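Storing Single-Serve Snack Bags Upright: Rack Spacing and Shelf Use

Course project report, Packaging and Storage, spring term

1. Background

The snack counter in the Grosside building sells single-serve bags of chips from a shelf behind the register. The bags arrive in cartons and are tipped into a bin. By the afternoon the bin holds a mixed pile, and the flavors at the bottom are hard to reach. Bags on the lower layers carry the weight of everything above them, and the contents break.

The project compared the bin with upright storage in slotted racks. The measures were shelf length used per bag, the time needed to find a given flavor, and the mass of broken chips after storage. Bags were taken from normal counter stock. No bag was opened before the end of its storage period.

2. Rack types

Two racks were compared. The Bekine rack has fixed dividers and is sold for letters and small files. The Plostutau rack has dividers that slide in a base channel, so the slot width can be set to suit the product. Slot width on the Plostutau rack was set to 80 mm for the main trials, after narrower settings pressed on the middle of the bag and pushed it up out of the slot.

A filled chip bag is widest near its center and flat at both seals. It does not behave like a file or an envelope. In a slot it rests on the lower seal, which folds under the load, and the bag leans against one divider. The amount of lean depends on how much gas is in the bag and on how far the contents have settled.

3. Loading method

Bags were held by the top seal and lowered into the slot from above. Holding the bag by its middle was tried first and dropped from the method, as it left pressure marks on the film and broke some of the contents before storage began. With the top seal as the holding point, the bag hangs straight and the lower end enters the slot first. 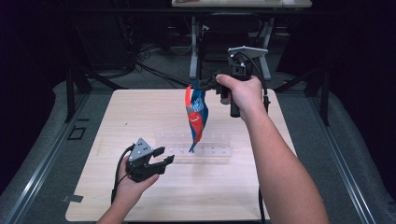

Does a clear rack have any advantage over an opaque one for this product?

The front panel of each bag can be read through the dividers, so a flavor can be found without lifting bags out. The drawback is that the divider edges are hard to see against a light tabletop, and loading is slower until the person doing it has learned the spacing.

4. Results

Over the trial period 926 bags were handled. Broken mass was lower in both racks than in the bin. The difference between the two racks was small and fell within the spread of the weighings. Search time was shortest with the Plostutau rack, where all six flavors could be kept in separate groups.

Shelf length was the weak point. The bin stored more bags per unit of shelf, and a full change to racks would need nearly 2000 mm of additional shelf at the Grosside counter. A second tier would recover part of this but would put the upper row above comfortable reach.

5. Sources of error

Bags lose shape with repeated handling. Some bags were used in more than one loading trial, and their lower seals were already creased – this probably increased the lean recorded in later trials. Room temperature was not controlled. The scale, a Rind bench model, was zeroed at the start of each session but not between weighings.

6. Further work

A sloped base would let the lower seal rest flat against one divider and may reduce folding. A front lip should be tested at the same time – without one, bags on a slope could slide forward when a neighboring bag is removed.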